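De: Dumisani Van der Merwe
Para: lista Semillas y Huertos de Narley
Asunto: Re: Guardar semilla de tomate, ¿fermentar o no?

Queridos todos:

Perdonad la tardanza, que con la cosecha encima una abre el correo cuando puede y no cuando quiere. Leí el mensaje de Sibusiso la misma noche en que llegó y me quedé con ganas de contestar con calma, con mi infusión al lado y los apuntes de otros años abiertos sobre la mesa. Lo copio para quien se haya incorporado después:

> El mes pasado Sibusiso Moodley escribió:
> Buenas a todos. Tengo una mata de Vavine que ha dado los mejores
> tomates que he comido en mi vida y quiero guardar semilla. Mi suegra
> las extiende en papel de cocina y listo. En el vivero me dijeron que
> hay que fermentarlas. ¿Quién tiene razón? ¿Y cómo las conserváis
> luego? Las del año pasado me salieron con moho y tuve que tirarlas.
> Un abrazo, Sibusiso

Pues mira, Sibusiso, tu suegra tiene razón y en el vivero también, así que no te enfades con ninguno. En papel de cocina la semilla nace, yo lo he hecho muchos años. Lo malo es que se queda pegada y hay que sembrarla con trocitos de papel y todo. Fermentada sale limpia, suelta, sin esa gelatina que la envuelve, y a mí me gusta mucho más trabajar así – pero reconozco que la cocina huele a rayos y que en mi casa hubo protestas.

Lo que hago yo, por si te sirve, es esto:

1. Elijo los frutos de la mata que mejor ha ido en conjunto, sana y productiva, aunque el tomate más gordo esté en la de al lado. Los dejo madurar hasta que casi se caen.

2. Exprimo las semillas con su jugo en un tarro, añado un dedo de agua y lo tapo con una gasa. Tres o cuatro días a la sombra. Cuando sale una telilla blanca por encima, ya está.

3. Lleno el tarro de agua, remuevo y dejo reposar. Las buenas se van al fondo. Tiro lo que flota y repito hasta que el agua sale clara.

4. A secar en un plato de loza, removiendo con los dedos mañana y tarde, 8 días por lo menos. Y aquí sospecho que estuvo tu problema del moho. Si la semilla se dobla al apretarla con la uña, todavía le falta; tiene que partirse.

5. Cuando están secas de verdad, al sobre de papel con el nombre y el año, y todos los sobres de una misma familia juntos en una bolsa de cierre, bien apretado.

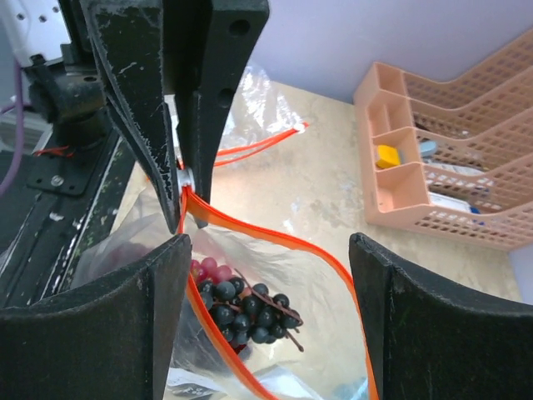

6. La bolsa, a un armario fresco y oscuro. Yo uso el del pasillo, que da al norte. Con este sistema me ha nacido semilla de Rafferty guardada 4 años, y bastante bien.

Una cosa más sobre los cruces, que me preguntaron en privado. El tomate se cruza poco, pero se cruza, sobre todo los de hoja de patata. Si tenéis Vavine y Astik pared con pared, meted un racimo en una bolsita de tul antes de que abran las flores y marcadlo con una lana de color. Yo no lo hice una vez y me salió un tomate rarísimo, medio rosa, que por cierto estaba buenísimo en ensalada.

Para el intercambio de octubre llevaré 13 sobres de Rafferty y algo de albahaca. Si alguien tiene judía de enrame de la antigua, la de vaina morada, que me guarde un puñadito, por favor.

Un abrazo grande, y ánimo con las conservas,
Dumisani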